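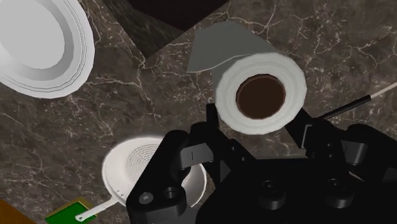

Simulated tabletop, wrist view. Paper roll between the fingers, with a plate and a white pan on the same marbled surface.

Tilus Tabletop Set: Gallery

Tilus is a collection of simulated manipulation episodes used to train and test grasping policies at Daltemlow. The current release holds 600 episodes. Each one pairs a short written instruction with the rendered views, the joint positions and the gripper command at every step. Scene design is by Marlina Teoh; the episode recorder was written by Margus Hunt.

This page covers the kitchen and household group. Notes on the drawer and shelf groups are kept on their own pages.

About the view above

The wrist view is rendered from a point fixed to the gripper, so the fingers and palm take up a large share of the lower half. We do not mask them out. Policies trained on masked views in our June runs closed early on wide objects, and masking was dropped from the export script.

Paper roll. The end face is turned toward the viewer and the core opening is visible. A loose sheet extends to one side of the body. For grasp scoring, only contact with the wound body counts.

Pan. The gripper hides part of it, while the handle stays in view. Partly hidden objects keep their full label in the annotation file, along with a visibility value that can be used for filtering.

Surface. Veined and mottled textures are used on purpose. Early versions of the set had plain surfaces, and the object detector trained on them placed false edges along any strong pattern.

Objects cropped by the view. These are labeled if they belong to the asset list and ignored in scoring unless the instruction names them.

Recording notes

Episodes are driven by an operator through the Beseo hand controller. Lorraine Goodall and Derek Oakley recorded most of this group. Object positions are drawn again before each episode, and layouts with overlapping collision shapes are rejected before recording starts.

Failed grasps are kept and flagged. An episode is removed only if the simulator reports an unstable contact or the operator marks it as a false start.

The random seed for the base layout is 1988. Users who want to rebuild the layouts need version 2 of the Yeoman scene loader; older versions read the rotation order differently.

Corrections to labels go to Brunello Palumbo, with the episode number and the step.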